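Spelling, four groups, and what I'm keeping

5/23/20

I have been meaning to write up how I changed spelling this year. I teach Year 3 at a small school in Ekdale, and until last November we did spelling the way I was taught it. The list went home on Monday, the test was at the end of the week, and the marks went in the book. Most of the class got full marks and then spelt the same words wrong in their stories a few days later.

I dropped the weekly test after half term. I didn't ask permission exactly, but I did tell my head what I was doing and showed her a page of story writing next to a page of test scores. She said to try it until Christmas.

What we did was split the class into 4 groups and give each group a pattern to work on for two weeks. A pattern might be words where the y turns into an i, or words with a soft c. Each morning they had ten minutes with it. They sorted words, hunted for them in their reading books and wrote them on whiteboards. I used the Benavides word cards that were already in the cupboard. A few are missing and I have written new ones by hand.

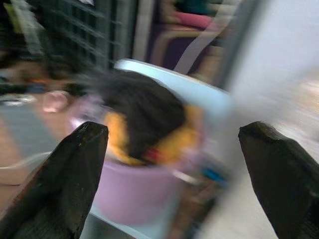
The part that took the longest to get right was the sorting. At first I gave each group all the cards for their pattern at once, and the quicker children did the lot while the others watched. Now I put the cards out a few at a time, in something small that can go in the middle of the table. A cup does the job very well, and a pale lilac-pink one like the one in the photo is easy to spot when it is time to pack away. Each child takes a card, reads it out, says where it goes and puts it down. If the group disagrees they have to talk about it before anyone takes another.

Instead of the test we do dictation. I read two or three sentences with the pattern words mixed in and they write them down. It is marked on the spot with a partner. I keep a note of who is still muddled and they stay on the same pattern for another turn. There was some grumbling about that to start with but it passed.

Parents were the harder bit. Several wanted the list back because it was something they could help with at home. I ended up sending a half sheet at the start of each pattern, with the rule at the top and 30 words underneath, no test attached. That seemed to settle most of them.

I also tried the Wota spelling app for a while. The children liked it, but they were picking answers from a choice of two and guessing a good deal, so I stopped using it in lesson time.

Things I would change. Two weeks is too long for the easy patterns and too short for the suffixes. I need a better way of storing the sets, as they are in envelopes at the moment and the envelopes have split. I would also like to start in September so that the routine is there from the first week.

I have typed up the pattern lists as far as I have got with them. There are 600 words so far and I still have the silent letters to do.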